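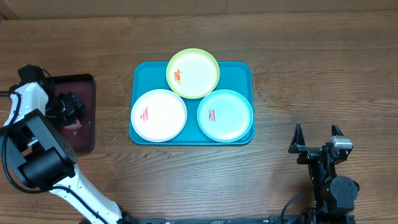
Three plates, one tray.

My aunt left me the house in Sanosley and the boat went to my cousin, and for the first month I was sure he'd gotten the better deal. The house had a roof like a colander and 147 jars of plum preserves in the cellar, all labeled in her handwriting, none with a year on them. The boat had a motor. You could leave in it.

I went up in May to clear the place out and sell it. That was the whole plan! I took a week off from Bachmann, where I was in accounts and not exactly missed, and I rode the bus up through Vidov with two suitcases, one of them empty because I figured there'd be silver. There wasn't any silver. There was a drawer full of string, and a second drawer full of shorter string.

The first evening I sat down to eat some bread and a jar of the plums (very good, I'm sorry to say, because it made me feel guilty about the dumpster I'd ordered) and somebody knocked on the kitchen door. It was the woman from across the lane. She had a pan of something under a towel, and behind her was a boy I took to be her grandson, looking at my shoes.

"You'll be the one from the city," she said, and came in.

She knew where everything was. She got down three plates without opening a single wrong cupboard, and she put them out and served us, and we ate. Dumplings. Nobody said much. The boy had four helpings and then asked me if I was going to keep the bees.

"What bees?" I said.

Well, there were bees. Seven hives at the bottom of the orchard, past where the grass got too high for me to have bothered looking. My aunt never wrote a word about bees in all the Christmas cards she sent me. She wrote about the weather and her hip and once, at length, about a bishop.

We went down there while it was still light. I stood back by the pear tree, since I'm a coward about anything with a stinger, and the boy walked right up and put his ear against the nearest hive like he was listening at a door. He waved me over. I didn't want to go and I went. The wood was warm. And the sound - I'd expected a buzz, I guess, something angry, and it was more like a refrigerator in another room, when you're a kid and you're supposed to be asleep.

"You have to tell them," the woman said. "When someone dies. We told them she was gone, but we couldn't tell them who was next. We didn't know if you'd come."

"What do I say?"

She shrugged. "Your name. That it's you."

So I did it. I went down the row, hive by hive, feeling like an absolute idiot, and told each one my name and that I was the niece. At the last one I heard myself add that I worked in accounts. I don't know why. It seemed like something they might want to know.

The dumpster came in the morning and I sent it away again, which cost me 50 for nothing. The man was very rude about it. I called my cousin that night to tell him, and he said the boat had sunk at the dock in Hindau and did I want to buy the motor.

I've still got six days before I'm due back at my desk. The boy says he'll bring me her gloves tomorrow. They've been at his house all winter, he says, so the mice wouldn't get them.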